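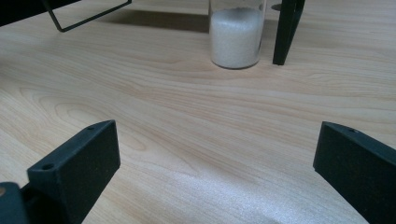

Ilona Pásztor
Training Coordinator, Relel Home Automation Program

How to Test a Machine on a Pantry Chore

Households and small shops often ask whether a machine can put groceries away yet. The answer depends on the chore, and a short test on one chore tells a buyer more than a demonstration video. This page sets out the procedure used at our Buda site. It requires a table, a shelf, and jars of dry goods.

Step 1. Write the chore as one sentence. "Move the jar from the table to the top shelf" is suitable. "Tidy the pantry" is several chores and should be divided before testing.

Step 2. Set the starting positions. Mark them with tape if the test will be repeated, and note which lamps are on. 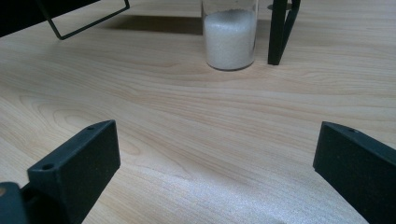

Step 3. Have a person complete the chore first, using a gripper of the same type as the machine's. If a person cannot do it with that tool, the machine should not be scored on it. Allow two practice attempts before recording a result.

Step 4. Run the machine 31 times without adjusting it between attempts. Return the jar to its mark each time. An attempt in which a person touches the jar or the machine counts as a failure and is to be recorded as such.

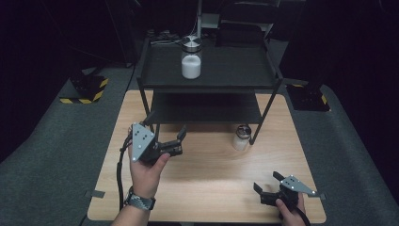
Step 5. Change the location of the goods. Machines that manage well on an open surface may fail when the same object is placed under something. A jar on an upper shelf can be approached from above. A smaller jar standing on the table beneath the lower shelf, in partial shadow and close to one of the front legs, calls for a different approach. Score these as separate chores, and do not average the results.

Step 6. Change the goods. Clear glass and shiny metal lids are worth including, as is a second jar of another size. Repeat Step 4 for each change.
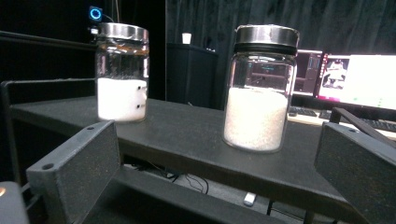

A reader in Rarurton wrote that the procedure is too strict for home use, and that a machine which succeeds most of the time would still be welcome in her kitchen. The program accepts that a household may set its own pass mark. It should be set before Step 4, and should take into account who will clean up a broken jar.

Reading the results

In the Mühlbauer trial, completed in March, the machine passed the open-table chore and failed all 3 of the under-shelf variations. We would describe such a machine as ready for supervised use on a clear counter. Score sheets may be requested from the Relel program office.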